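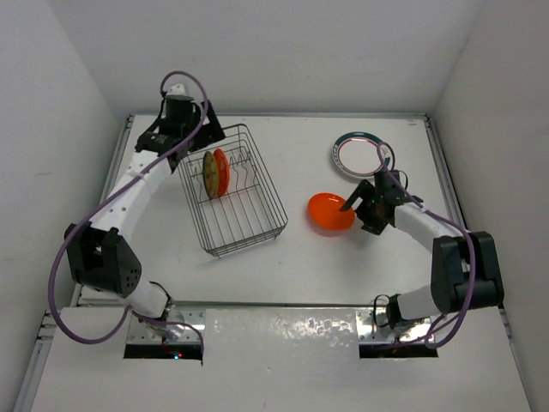
How to load a dish rack so the plates dry

Most advice on dish racks is written by people who want to sell you one. I have owned three, none of which did what the label promised, and I have come to think that how you load the thing matters more than what you paid for it. What follows is for a plain wire rack on a flat worktop, no tray, no spout, no "airflow system".

Before you start

Wash up in whatever order you like. The old rule about glasses first is sensible if you only have one bowl of water and pointless if you rinse under the tap.

Rinse everything properly, though. A plate that goes into the rack with suds on it dries with a film, and then people blame the rack, or the water, or the washing-up liquid. Try rinsing for a few seconds longer before you spend money on a special liquid.

Step 1. Decide where the rack goes

Racks are usually pushed square into a corner, as if that were a law. Try turning yours at an angle. If you wash with one hand and stack with the other, a rack set slantwise to the edge of the worktop often lets you drop a plate in without twisting your wrist. It does eat up more space. In my last kitchen, which was tiny, I gave up on it after a week. In this one it stays.

Check that all the feet touch the surface. Cheap racks rock, and a rocking rack walks towards the sink over a few days. Bend the foot back by hand if it's wire. Stick-on rubber pads come off in hot water, whatever the packet says.

Step 2. Find the plate end

On many wire racks the dividers are only at one end or along one side, and the rest is open grid. Plates go in the dividers. I mention it because I have watched grown adults lean plates on the open part and then look surprised when they slide flat.

Wavy dividers are less fussy than straight pegs about the thickness of a plate, but they don't grip as well. A heavy stoneware plate will lean. Let it lean on the divider and leave the next plate out of it.

Step 3. Start with the plates, and start at the back

Put the first plate in the slot furthest from you, upright, with the eating side facing the sink. Then the next. Working from back to front means you are not reaching over wet china.

Now the part people argue about. Should you leave an empty slot between plates? The usual answer is yes, always. I tested it one dull evening in July with four matching plates, two pushed up against each other and two spaced apart. The spaced pair was dry when I went to bed. The touching pair still had a wet ring where the rims met. So the usual answer is right, for once, but the difference is a ring of water you can wipe off with a cloth. If you have a full rack, close them up and don't lose sleep.

Deep-rimmed plates are worse than flat ones. Give those the gap if anything gets it.

Step 4. Leave the open end alone until last

Keep the flat part of the grid clear while you do the plates. Bowls and mugs go there afterwards, upside down and tipped slightly against the rim so air gets under. A mug set dead flat will hold its steam.

Coloured glazes show water marks more than white does, especially glossy reds and oranges. I dry those by hand. Air drying is supposed to be more hygienic than a tea towel, and I dare say it is if your tea towel has been hanging there since last weekend. Use a clean one.

Step 5. Empty it

A rack is not a cupboard. Take the plates out once they are dry, hold each by the edge and look at the underside, because the foot ring keeps a little puddle — tip it out before stacking or you will find it in the cupboard next week.

Every so often turn the rack over and scrub the wires where they cross. Limescale collects there first. Warm water and vinegar will shift it. You do not need a descaler with a picture of a waterfall on the bottle.

If your plates still won't dry, open a window.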